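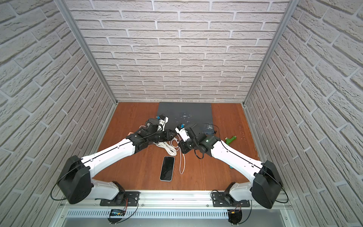 Severino Figueroa
Teleoperation lead, Narkura bench

Ticket 333 – right arm lags the leader during hand-guided demos
Status: open, waiting on Harken support

Hello all, and thank you for being so patient with me on this one. I know the last update was thin, so let me try to put everything in one place.

We are teaching the phone and cable task on the two-arm bench, with the phone face up on the wood and the white cable in its usual tangle. I drive both followers from the leader handles, and the trouble starts when I bring the grippers in close to each other over the middle of the table. The left arm comes along nicely. The right one hangs back for a moment and then hurries to catch up, and you can imagine what that does to a careful pinch on a thin cable!

It doesn't happen every time. Out of 40 demos I recorded in February, 17 had the lag badly enough that I threw them out, which hurt, as some of them were otherwise lovely.

What I have tried so far:

Restarted the Tomoana recorder and the arm drivers, in that order and then the other way around. No change.

Swapped the two leader handles. The lag stayed with the right follower, so I think the handles are innocent.

Reseated the connectors on the small board below the right mounting plate. Better for one morning – then back again by 4 p.m.

Ran the right arm alone with the left one parked. I could not get it to lag at all, and I kept at it for most of an hour.

That last one makes me suspect the shared bus, or perhaps the collision check Nanditz added when the wrists get near each other. I would dearly like to switch that check off for one session, but I don't want to do it without somebody from Harken telling me it's safe with the arms this close.

Could someone also confirm whether the green light on the right wrist should stay steady while recording? I can't find it in the manual, though I may be looking at the old one.

Logs are attached for the bad demos only. Happy to send the good ones too, just ask.

Severino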